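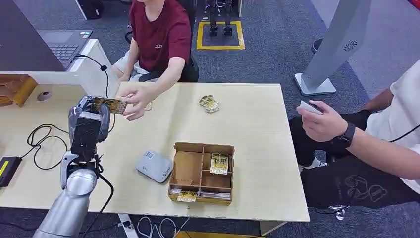 When will the water be shut off on Eide Street?

Shutoffs will take place between 9 a.m. and 3 p.m., one block at a time, and each address will receive a door notice before its own shutoff.

City of Stitcombe Public Works
Work to replace the water main under Eide Street will begin in January. The new main will run from the Torton Road intersection to the pump station at the north end of the street. Updates will be posted in this thread.

City of Stitcombe Public Works
The present main is cast iron and has needed repeated repairs, most of them near the Torton Road end. City Council approved its replacement as part of the current capital plan. The contract was awarded to Groltska Utility Construction.

City of Stitcombe Public Works
The project covers 130 service connections. Crews will replace the main, the valves, the hydrants, and the portion of each service line between the main and the meter. The line between the meter and the building belongs to the property owner and is not part of this contract.

City of Stitcombe Public Works
Construction is expected to last nine weeks, weather permitting. Final paving will be done later in the spring, when the asphalt plants reopen. Until then, trenches will be covered with a temporary patch. Please drive slowly over patched areas. 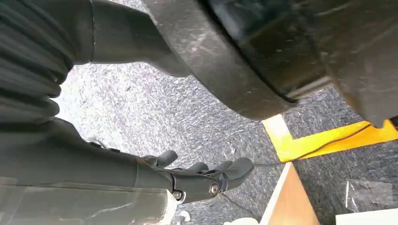

2 min read

City of Stitcombe Public Works
Traffic: Eide Street will be closed to through traffic in the block where crews are working. Residents of that block will be able to reach their driveways outside working hours. During working hours, please speak with the flagger before moving a vehicle in or out.

City of Stitcombe Public Works
The posted detour follows Torton Road and Mill Lane. Trucks may not use Mill Lane and should remain on Torton Road to the highway. Sidewalks will stay open on at least one side of Eide Street throughout the project.

City of Stitcombe Public Works
Parking: "No Parking" signs will be placed along the curb before work reaches each block. Vehicles left in a signed area after 6 a.m. on a work day may be towed to the nearest open side street. Overnight parking on the side streets is permitted for Eide Street residents while the project is under way.

City of Stitcombe Public Works
Trash and recycling: Collection days will not change. Carts should be at the curb by 6 a.m. If a truck cannot enter your block, the contractor will move carts to the corner and return them after they are emptied. Please mark your house number on the cart.

City of Stitcombe Public Works
Before a shutoff, residents may wish to set aside water for drinking and cooking. Once service is restored, run the cold tap in the bathtub until the water is clear. Discolored water should not be used for laundry. Please clean faucet screens, where sediment can collect.

City of Stitcombe Public Works
Residents who depend on running water for medical equipment are asked to contact Project Coordinator Ingvild Nordin at the Public Works office as early as possible. A temporary supply can be arranged, but it must be scheduled ahead of the shutoff.
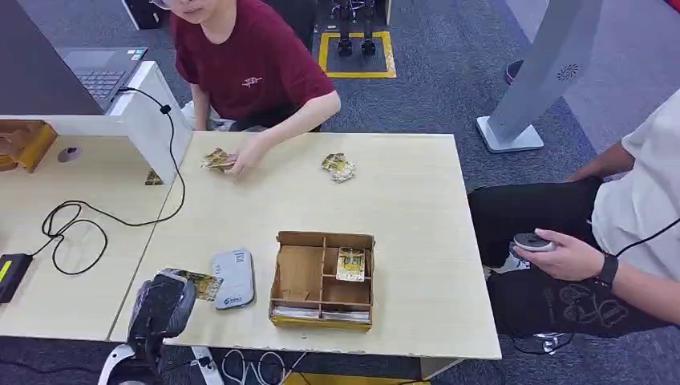 Card packs on the table, with a laptop on the desk beside it.

City of Stitcombe Public Works
Businesses on Eide Street will remain open. Signs marking customer entrances will be posted at both ends of the work area. Owners with delivery questions may contact Trygve Fjeld, who is the contractor's site supervisor, at the field office on Torton Road.

City of Stitcombe Public Works
Correction to an earlier post: the "No Parking" restriction applies to both sides of the street, including the spaces in front of the post office. The short-term spaces behind the post office are not affected.

City of Stitcombe Public Works
We have received several questions about water bills. The replacement work is paid for from the water fund and will not be charged to individual properties. Meters will be read as usual.

City of Stitcombe Public Works
Lawns, walks, and driveway aprons disturbed by the work will be restored by the contractor. Owners of sprinkler systems or buried pet fences near the curb should mark them before crews arrive. Seeding will follow the final paving.

City of Stitcombe Public Works
Maps of the work area are available at the Public Works counter in City Hall and at the public library. Leaks or other urgent water problems should be reported to the after-hours line printed on your water bill.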